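Chapter 4

When the Recipe Has a Typo: Inherited Disorders and the Families Who Live with Them

I used to start this chapter with Mendel and his peas. For years I did it that way, and for years I watched a lecture hall full of nursing students go glassy by the second slide. So we'll get to the peas (Section 4.3, if you can't wait), but I want to start with a baby who smelled like a locker room.

I was in my second year on the children's ward at Grarnstead, working nights, and a couple came in with a boy four days old. He'd stopped feeding. He was floppy and hard to wake, and his breathing was fast. Everyone's first thought was infection, and that's a perfectly good first thought with a newborn – you start antibiotics and you ask questions later. But the nurse in charge, Yen-ting Ho, leaned over the crib, sniffed, and said, "Does he smell like sweaty feet to anybody else?"

He did! I'd noticed it and had been too polite to bring it up. I figured somebody needed a shower (possibly me).

That smell comes from a substance called isovaleric acid, and in a sick newborn it can point to a disorder called isovaleric acidemia. I'd read one paragraph on it in school and forgotten every word. Yen-ting had seen one case, years before, and she hadn't forgotten a thing. We stopped his feeds, ran sugar through an IV, and sent blood to the metabolic lab at Clostbridge, where Tsung-han Peng got out of bed to run it himself. By breakfast we had our answer.

I'll come back to that little boy. First I want to talk about what was going on inside him, and it's going to take us a whole chapter to do it properly.

What this chapter is about

Your body is taking things apart all day long. You eat a piece of chicken, and the protein in it gets broken into smaller pieces called amino acids. Some of those get used to build you. The leftovers get broken down further, one small step at a time, and each of those steps is handled by an enzyme. Enzymes are proteins with a job. Most have one particular job, and they're very picky about it.

Now suppose one enzyme in the line is missing, or it's there but hardly works. Whatever it was supposed to handle starts to pile up behind it. Whatever it was supposed to make runs short. Every disorder in this chapter is some version of that, and if you hold on to the picture of a backed-up line you can work out a surprising amount for yourself without memorizing a thing. What's piling up? What's running short? Which of the two is doing the damage? I want you to ask those questions every single time. 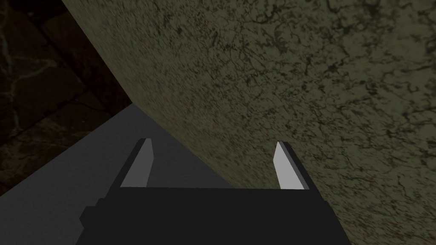

In isovaleric acidemia, the enzyme that's in trouble works on leucine, one of those amino acids I mentioned. Leucine is in meat, milk, eggs, beans, and plenty more. It's in breast milk and it's in formula, so a baby who was fine at birth can get sick within days, just from eating. Before birth the placenta had been clearing away a lot of what his own body couldn't. I think that's the part parents find hardest. They did everything right, they fed their child, and feeding was what made him ill. You will meet parents who can't stop going over it. Please don't hurry them.

Why it runs in families that have never heard of it

The boy's mother asked me how he could have inherited something when nobody on either side had ever had it. It's the question I've been asked more than any other in my working life, so let's get a first answer down now and fill in the detail later.

You have two copies of most of your genes, one from each parent. For a lot of enzymes, one working copy is plenty. A person with one working copy and one faulty one is called a carrier, and carriers are usually perfectly healthy. They have no reason to suspect anything. But when two carriers of the same faulty gene have a child, there's a one in four chance the child gets the faulty copy from both of them. Disorders that work this way are called autosomal recessive, and most of the ones in this chapter do.

One in four is the chance for each pregnancy, starting fresh every time. I can't say this strongly enough, because people mix it up constantly (I've heard doctors do it). A couple with one affected child hasn't used up their bad luck. Eamon Ó Néill, who taught me genetic counseling, kept a coin in his pocket and made families flip it until they believed him. Two tails in a row was his stand-in for both faulty copies. He'd get a pair, hand the coin back, and say, "Okay, now go again."

The heel prick

Many babies today never get as sick as that boy did, thanks to newborn screening. A few drops of blood are taken from the heel in the first days of life and dried on a card, and the card goes to a lab. A machine called a tandem mass spectrometer can look for dozens of disorders in one small spot. You don't need to know how to run one. You do need to know how to fill in the card, let the blood soak all the way through, and let it dry flat before it goes in the envelope. My friend Kam-wah Kong ran a screening lab and once showed me a batch of 400 cards from a single month. She'd had to send 70 back for repeats. Some were smudged, some were half filled, and one had a coffee ring on it. Each of those was a family getting a scary phone call.

A repeat request doesn't mean a baby is sick, and a positive screen isn't a diagnosis either. Screening sorts babies into "probably fine" and "let's look closer." We'll spend all of Section 4.5 on how to explain that over the phone without frightening someone to death. I got it wrong plenty of times, and I've put my worst attempt in there for you to pick apart.

Living with it

Back to the boy. I'll call him T., as his family asked me to. He spent 50 days in the hospital on that first stay, and he went home on a low-protein diet, with two supplements (carnitine and glycine) that help the body get rid of what it can't break down. His parents learned to weigh food on a kitchen scale. They kept an emergency letter on the fridge and another in the car, since even an ordinary stomach bug can tip a child like T. into a crisis. When he was throwing up he couldn't wait four hours in a crowded waiting room, and the letter said so in capitals.

I still hear from them every February. He's taller than I am, he plays the trombone badly, and he has let me share parts of his chart in the case study at the end of this chapter.

Before you read on

Jot down your answers to these. Keep them, and look at them again when you've finished Section 4.6.

Why might a baby with an enzyme disorder seem healthy for the first day or two?

If both parents are carriers, what would you tell them about their next pregnancy?

A mother calls you at 3 a.m. Her daughter has a known protein disorder and has thrown up twice. What do you want to know first, and what do you tell her to do while you're finding out?

Words to watch for: enzyme, substrate, amino acid, carrier, autosomal recessive, metabolic crisis, newborn screening, false positive.

4.1 One Gene, One Job (Mostly)

Let's start with that picky enzyme and how the body knows how to build it in the first place. Get a pencil, because I'm going to ask you to draw this one.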